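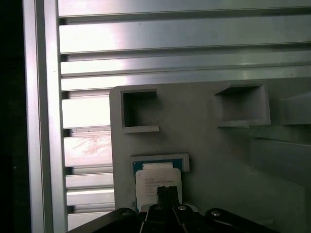

Do I need to know anything about robots to apply? What you need is patience with small parts and the habit of saying when something is wrong; the robot part we teach during the first weeks.

Search jobs Keyword or town Go

Cell Operator, Final Assembly and Test
Trolline, Mostitia site
Posted 2 Mar 2023

Trolline builds control units for heating and ventilation equipment. At our Mostitia site 123 people are working, and until last year all of the loading and unloading at the test stations was made by hand. One person stood at one station, put the unit in, waited for the signal, took it out and began again. In February we started the first two cells where a robot arm does this loading. We are now looking for 2 operators who will run the cells together with the present team.

We want to be open about what this change means. The people who did the loading before are still with us, and most of them are now cell operators. Their day became less heavy for the wrists and shoulders, but it asks more attention. Before, you could do the work and talk with your neighbor. Now you look after several things at the same time, and there are quiet periods followed by moments when everything wants you at once. Some colleagues like this very much. One colleague asked to go back to packing, and this was arranged.

A cell handles around 4000 units in a normal week. It stops more often than we would like, usually for simple reasons: a unit sits crooked in its pocket, or a label has come up at one corner. The operator finds the reason, corrects it and restarts. You will also write down each stop in the shift log, in your own words. The engineers read this log every morning and several changes in the cell come from it.

Your work:
- prepare and fill the trays before the shift
- watch the cell, clear stops, restart safely
- clean and check the gripper fingers, and change them when they are worn
- check by hand the units which the test has refused
- explain the cell to new colleagues, after your first half year

What we ask:
- some experience in production, a workshop or a warehouse
- good near vision, with or without glasses
- enough English to read work instructions and to write short notes
- readiness for early and late shifts, changing every week

What we offer:
- starting pay of 3320 gross per month, with shift allowance on top
- a permanent contract after the trial period
- five weeks of paid training, two of them at Ciltis, the company which supplied our cells
- a place in the canteen and free parking behind Hall Wu

The training at Ciltis takes place in small groups, and travel is paid. You will learn how to stop and restart the arm, how to move it slowly by hand control and how to teach it a corrected position. Programming is not part of this job, but who becomes interested can ask for it later.

Please send us a short letter and a list of your previous jobs. Photos and school certificates are not necessary. We invite every suitable person for a visit of half a shift, so that you see the cell in use and can speak with the operators without a manager standing next to you. The visit is paid.

Contact: Personnel Office, Trolline, Mostitia | © Trolline | Back to top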